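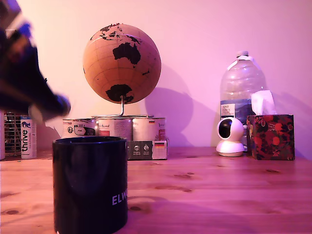
The gripper working over the demonstration table, with the black mug in the foreground and the cork globe behind.

Adbridge Tabletop Handling Cell
Demonstration and Open Day Information

Overview
The Adbridge Tabletop Handling Cell is a compact robotic arm and gripper system for handling mixed household and office goods on an open work surface. It is supplied by Koech and can be seen in operation at the Nenosmont demonstration room, where visitors may watch the full working cycle, speak with technical staff and bring items of their own for a trial pick.

The cell is intended for organizations that handle goods of many shapes in small quantities. Typical users include returns departments, sample rooms, teaching laboratories and small packing operations. It does not require trays, fixtures or marked positions on the table.

What Visitors Will See
The demonstration is run on a light pine table set out with everyday goods. Food cans stand side by side and carry a desk globe on a curved metal stand. A tall narrow carton, a large clear water bottle and a tissue box with a dark floral pattern share the back of the table, and a mug stands well forward of them. The items have been chosen to present the gripper with different surfaces and outlines – glossy, transparent, printed and rounded – within one reach of the arm.

Each demonstration lasts 15 minutes and is followed by questions. The operator begins with single items that stand clear of their neighbors and then proceeds to items that partly hide one another from the front. Visitors are asked to note the approach path in particular. The arm travels quickly between positions and slows for the final part of each descent, and the change of speed can be adjusted from the operator panel.

Colored lighting is used for part of the program. Under pink light the pine surface takes on a peach tone and printed labels lose much of their usual contrast. Customers with tinted, dim or changing light on their own premises may find this part of the demonstration of special interest, and may request that it be repeated with their own goods.

Equipment on Display
The arm is shown with the standard gripper, which has blunt, rounded fingertips and a dark finish. Fingertips are replaced from the front with a single tool. Customers who handle very thin or very soft goods should speak with Koech staff about other fingertip shapes before ordering.

The control unit stores up to 33 item profiles. A profile holds the preferred grip width, closing force and lifting height for one item, and may be copied from one cell to another. New profiles can be taught at the panel by an operator with basic training. No programming knowledge is needed, although a programming interface is available for customers who wish to connect the cell to an existing stock system.

The rated service interval is 4,000 operating hours. Routine cleaning and fingertip inspection may be carried out by the customer. All other service work is performed by Koech or by an approved service partner.

Trial Picks with Visitor Items
Visitors may bring up to 3 items for a trial pick. Items should be clean, dry and free of sharp edges, and should fit comfortably in one hand. Open food, filled glass containers and live plants cannot be accepted. The operator will decide whether an item is suitable and will supply a short written record of the grip settings used.

Trial picks are offered for information only and do not form part of any performance guarantee. A formal assessment with a larger set of goods can be arranged through the Brultden office.

Attending the Open Day
The next open day will be held on 14/09/2020 at the Nenosmont demonstration room. A further date is planned for November and will be announced on this page once confirmed. Attendance is free of charge, but places must be reserved in advance through the Brultden office.

Visitors should report to the front desk on arrival. Long hair and loose clothing must be secured before entering the marked area next to the table. Visitors remain outside the marked line while the arm is moving – the operator will indicate when it is safe to approach.

Photography is permitted. Video recording for publication requires written consent from Koech.

Ordering and Further Information
The cell is supplied with the arm, standard gripper, control unit, operator panel and one spare set of fingertips. The table and demonstration goods are not included. Quotations, data sheets and site preparation notes are available on request from the Brultden office. Please state the intended use, the available table size and the range of goods to be handled.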